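Grinbridge 的 Ondard 灵巧手试用套餐,拿来搬编织袋到底值不值?有用过的说说

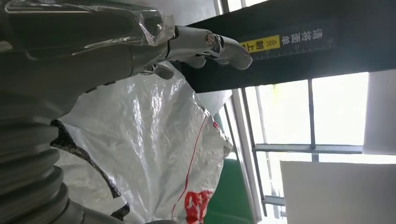
先交代一下情况吧,我在一个做饲料添加剂分装的小厂,厂里一共就那么几条线,老板去年November(对,就是11月那个展会)回来以后一直念叨要上机器人,念叨到今年开春,终于批了一笔钱让我去试。钱不多,买一整套肯定不够,所以我找了 Grinbridge 的试用套餐,就是他们把 Ondard 那款五指手连着前臂护套、控制盒、示教软件打包租给你,租期42天,到期可以续、可以退,也可以把租金抵一部分买断。

我们要干的活听着特别简单:把用空了的白色编织袋从料斗边上拿走,抖一下,放进收集箱。就这!人干的话一只手拎起来甩一下就完了。可是机器干起来真的是要命,袋子软塌塌的,每次鼓的地方都不一样,里面那层内衬有时候还翻出来,颜色深一块浅一块,软件里的抓取点推荐就跟着乱跳。

目前用了差不多一半租期,我的感受很分裂。

好的地方先说。安装比我想的快,Grinbridge 发过来的转接法兰跟我们那台旧机械臂正好配得上,我和电工两个人一个下午就装好了。手指的力控我觉得是真不错,抓到布料边上能感觉到它在"收着劲",没有把袋子扯破过。示教软件的界面也还行,中文翻得有点怪,"回零"写成"归无",看习惯了还挺好玩。

不好的地方就多了。第一个是粉尘。手册上写着多粉尘环境要"适当防护",什么叫适当?没写。我问客服,客服说可以自己套薄膜,也可以加钱买他们的布护套。套薄膜我试了几种缠法,缠紧了影响手指弯曲,缠松了又怕被袋口勾住。第二个是抓取成功率,我自己拿小本子记了一天,上午那一轮100次里面成了65次,剩下的要么捏空了,要么捏到一点点布边,一抬就滑。客服给我看的宣传页上可是写着94%的!我问他这个数是用什么东西测的,他说"标准测试件",再问就说要去问技术。第三个是反光,我们车间有一边全是大窗户,上午光线一进来,编织袋表面亮得跟镜子一样,相机那边的识别就开始犯迷糊,下午反而好点。

所以我想问的是:

有没有人真的拿 Ondard 这个手干过软袋子的活,成功率能调到多少?薄膜到底怎么套?布护套值不值得买?还有就是,如果只干这一件事,是不是换 Gonuno 那种三爪软夹持器更合适?他们报价便宜很多,但我没见过实物。

另外续租的条款我也有点看不懂,合同里写"续租按月计,耗材另计",手指上的指尖垫算不算耗材啊?我问了两次,两次说法不一样。

补充一下环境:车间不算大,常温,白天主要靠自然光,编织袋是那种普通的白袋子加内衬,空袋很轻,偶尔袋底会剩一点料。节拍要求不高,半分钟能搞定一个我就谢天谢地了。别跟我说"找集成商",找过了,人家一听我们这个量就不回消息了,哈哈。

提问于 2020-06-20

3 个回答

回答一(提问者已采纳)

我来说几句吧,我们这边用 Ondard 有一阵子了,一开始也是走的 Grinbridge 的租赁,后来买断了一只。我们干的是回收站分拣,软包装比你多得多,什么袋子都有,编织袋反而算好抓的那一类。

先说成功率。宣传页那个数你就别太当真了,我当时也问过,磨了很久才拿到测试说明,用的是木块、圆柱、盒子那一类硬东西,软的只有一种小布包。所以你拿空编织袋测出65,我一点都不惊讶,我们头一周还没你这个高。你能到这个数说明安装和标定基本没毛病,后面主要是调策略。

我们后来改了这么几处,你可以照着试试看,顺序你自己定:

抓取姿态别用默认的五指包络。默认的那个是给瓶子罐子用的,五个指头一起往里合,对着一个鼓起来的袋面就等于在推它,越推越跑。改成拇指对食指中指的捏取,剩下两个指头半收着,让它从侧面往下插进去一点点再合拢。软件里叫"三点精捏",藏在高级菜单里头,第二页。

抓取点别让它挑最高的地方。推荐算法特别喜欢最高点,袋子最高的地方往往是鼓着气的那一块,捏下去就瘪了。你去找褶子!褶子才好捏,已经立起来了,两个指头一夹就有了。我们是把深度图的局部起伏当权重加进去的,如果你不想写代码,就在软件里把"曲率偏好"往右拉,拉到大概四分之三的位置,再往右就开始乱抓袋口了。

抬起来之前加一个小停顿,再轻轻往上提一点点,看电流。如果电流没变,那八成是捏空了,直接张开重来,比抬到半空才发现要省时间多了。我们加了这一步以后单次抓取没有变高多少,可是算上重试,整体就好看了。你节拍要求那么松,重试两次都来得及。

关于你说的内衬翻出来那件事,我们也碰到过,黑的那一块相机会当成一个洞,深度直接缺一片。笨办法是把缺失的地方用旁边的值补上再算,软件里有个"空洞填充",默认是关着的,我到现在也不明白为什么默认关着。

反光的话,窗户那边挂个半透的帘子就行,别买遮光的,全遮上了你又得补灯,补灯又有新的反光点,我们当时就是这么一路折腾下来的,花了冤枉钱。相机曝光改成手动,上午下午各存一套参数,切换一下就好。

护套这个我多说两句,毕竟我在这上面踩的坑最多。透明薄膜可以用,手背和手掌上面盖着就好,松一点没关系,但是手指关节那几节一定要露出来,别图省事一起裹进去。我裹过一次,膜的边卷进了指根的缝里面,手指回不了位,报了过流,拆了一个多小时才把那一小条膜镊出来。松的那一头拿胶带收一下口,收在靠手腕那边,每班换一次,反正膜便宜。换的时候顺便拿软毛刷子扫一下指根,粉就爱往那里面钻。

前臂那段一节一节的波纹护套你也要看着点,沟里面积粉积得很厉害,表面上看不出来,一弯就往下掉。吸尘器加个细嘴,顺着沟走一圈。别用气枪吹!手册里没写,我吹过,粉全进了接口。

他们那个布护套,我的意见是先别买。467块一只,戴上以后指尖的触感反馈明显变钝,而且洗了两回就缩水,再戴就紧了。如果他们哪天出新版了再说。

至于续租,你让他们把"耗材清单"作为附件盖章发给你,口头的都不算。我们那份上面指尖垫是算耗材的,护套也算,前臂波纹管不算。你的合同可能不一样,还是要问到纸面上的东西。还有,租金抵买断有个截止的日子,我记得是租期结束前几天就要书面提出来,过了就按新购算,你翻翻合同后面几页小字。

最后说值不值。如果你们往后只有空袋这一件事,我觉得它大材小用了。如果老板还惦记着让它拧个盖子、按个按钮、拿个铲子,那留着它,慢慢调,乐趣也挺多的(我承认我有点上头)。

 提问者追问:谢谢谢谢!空洞填充打开了,立竿见影,今天下午黑的那一块终于不乱跳了。曲率偏好我怎么找不到?我的软件里只有"曲面"。

 答主回复:就是那个,翻译又改了。你那个版本应该叫"曲面倾向",在同一页往下拉。

 提问者追问:找到了!三点精捏也换上了,重试还没加,明天弄。膜也改成只盖手背了,确实顺多了。

回答二

我用过 Gonuno 的三爪,没用过 Ondard 的手,所以只能答你后半个问题。

Gonuno 那个爪子软软的,充气的,夹面包、夹水果、夹小玩偶都很舒服,我们是烘焙厂嘛。编织袋我专门为了你这个帖子去试了一下(正好仓库有装面粉的空袋子),结果怎么说呢,袋子摊平的时候基本夹不起来,爪子太粗了,三个爪子往中间一收,布就从缝里溜出去了。袋子竖着、袋口朝上的时候可以,夹住袋口那一圈往上一拎,挺利索的。所以要看你们的空袋子是什么姿势。如果能让工人顺手把袋口立起来,那 Gonuno 完全够用,还省心,不怕粉,脏了拿湿布一擦就行。

缺点是要气源,而且充气的声音有点吵,噗嗤噗嗤的,一天听下来脑仁疼。爪子那层硅胶我们换过一次,换起来倒是快,拧几个螺丝的事。

价格我就不写了,他们每个代理报的都不一样,你多问几家。听说 Londoño 也出了一款针夹,专门扎布料的,纺织那边用得多,可是你袋子里有内衬,扎穿了会不会漏你得想想。如果袋子还要回收再用,我觉得针夹就别考虑了。

对了你说偶尔袋底会剩一点料,那抖的那一下得小心,充气爪抖动起来幅度大了会脱手,我们夹面包从来不抖,所以这一条我没有经验,你自己掂量。

回答三

楼主怎么不考虑吸盘……哦编织袋漏气,当我没说。

不过租赁这块我有点经验,Grinbridge 的售后分地方,有的地方是直营,有的是转包给别人的,你先看看你发票抬头是谁。我那次租的是别的设备,退的时候卡了我半天,说外壳有划痕要扣钱,我说来的时候就有,没拍照,说不清楚。所以你赶紧去拍一圈,手、前臂、控制盒、线缆接头,全拍,带日期的那种。已经用了一半也比没拍强。

包装箱也别扔!他们要求原箱退回,泡沫都要在。

 提问者回复:箱子……我去翻翻,好像被仓库拿去装扎带了。

 答主回复:快去。

 提问者回复:抢救回来了,缺一块泡沫,扎带倒出来一地,仓库那边很不高兴。先这样,等我把重试加上再跑一轮记数,有结果了上来更新。

分类:自动化与机器人 > 末端执行器 > 租赁与试用
标签:灵巧手 / 编织袋 / 软物抓取 / Ondard / 粉尘防护

分享 42 · 评论 7 · 收藏

关于本站 | 联系我们 | 社区守则 | 版权所有,转载请注明出处 | 返回顶部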